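The markers I should have thrown away in September

09/12/2019

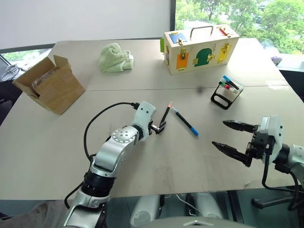
Orange and blue, with the brown box waiting at the back of the table.

I have kept felt pens and markers in the wrong places for most of my life. When I moved from Melby to Dumholm I found them in coat pockets, in the cutlery drawer, and one in the bag with the clothes pegs. At that time I promised myself I would sort them in September. Now it is winter and I have finally started.

My rule is simple and I took it from Kieran Costello, who taught me drawing at the evening class in Noonan. He said that you cannot sort things while they are still inside a drawer. You must have a big, light, clear surface and you must take every pen in the hand. I did not believe him for a long time. I used to pull the drawer open, push the pens from left to right and close it again, and I called this tidying.

A pale table is very good for this work. A black marker on a dark desk almost disappears, but on beige you see it at once, and you see the colour of the cap too. The caps matter more than I thought. When the barrel is black, the cap is the only thing that tells you quickly what you have. I once wrote all the labels for my jam in orange, and orange on white paper is impossible to read in a cellar. I had taken the marker by the barrel and did not look at the end.

So this is how I do it now. I take one marker, I pull off the cap and I draw a short line on the back of an old envelope. If the line is full and even, the marker goes in the box. If it is grey or broken, I give it a second chance: cap on, lying flat for one night, and then another line. I was told by several people that markers should lie flat and not stand in a cup, and for mine it seems to help a little. After the second bad line it goes out.

The box is an ordinary cardboard one. I looked at the nice organisers in the Madmont shop, with small compartments, and the one I liked cost 29. I put it back on the shelf. Cardboard is fine, you can write on it, and when it becomes ugly you find another one. I leave it open while I work – if I must lift a lid each time, I become lazy and make a pile beside it.

One thing I have not solved is the marks on the table. I tried soapy water on mine and it took away the pencil, but the marker stayed. My neighbour recommends a white eraser, my sister says toothpaste, and I am a bit afraid of both. If you have tried one of them on a matt surface, please write to me in the comments before I do something stupid.

Next is the drawer with the string and the old batteries. I opened it yesterday evening and closed it again.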